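**Karaki Clothing Swap — questions people ask us**

Last changed in October. If your question is missing, write to Randa Khasawneh at the swap desk.

**How does the swap work?**

You bring clean clothes, we give you points, and with the points you take other clothes. No money is used between members. One simple item is one point, a coat is four.

**Do I have to pay to join?**

The first visit is free. After this we ask a yearly fee of 300 crowns, which goes to the rent of the hall on Linik Street. Students pay nothing.

**How many pieces can I bring at one time?**

Up to 20. Last season we received nearly 2,000 pieces and the sorting took us until midnight, so please respect this limit. If you are emptying a whole wardrobe, write first and Tarek Akl will give you a separate hour.

**Which things do you not accept?**

Underwear, swimwear, ski boots, and anything with a strong smell of smoke. Pillows also not. Children's shoes we take only if the sole is still good.

**Is damaged clothing allowed?**

Small damage, yes. A missing button or an open seam is fine, but tell us at the desk and we put a yellow ticket on it. Yellow ticket pieces cost half of the points. For big holes we have the rag box, and the rag box gives no points.

**What about denim?**

Denim is always welcome, also when the hem is frayed. Many members cut it for bags or patches. Please check the pockets — we have a jar with lost keys that still waits for the owners. 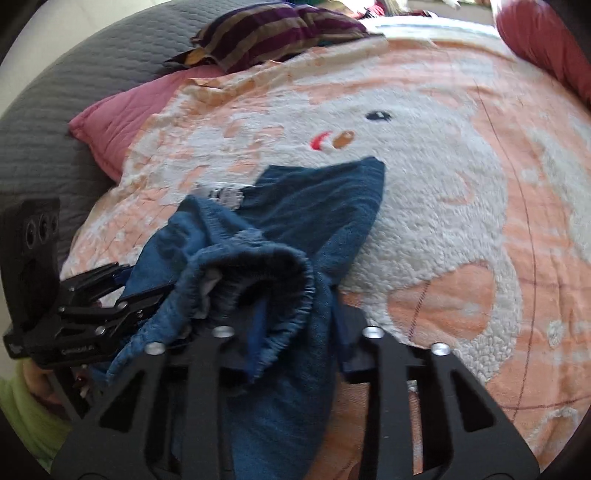 *Blue denim with fraying at the hem.*

**Can I try the clothes on?**

Yes, there are two cabins behind the coat rail. Please take in three pieces at most when there is a line.

**Do my points expire?**

They stay valid for one year. You can also give them to another member, only send us both names.

**Where do the leftover clothes go?**

The Flidska shelter chooses first. What remains goes to the textile collection in Praltden. In the spring this was 525 pieces.

**When can I drop off my bag?**

From 4 p.m. to 7 p.m. on swap days. Please do not leave bags at the door in the evening, they get wet.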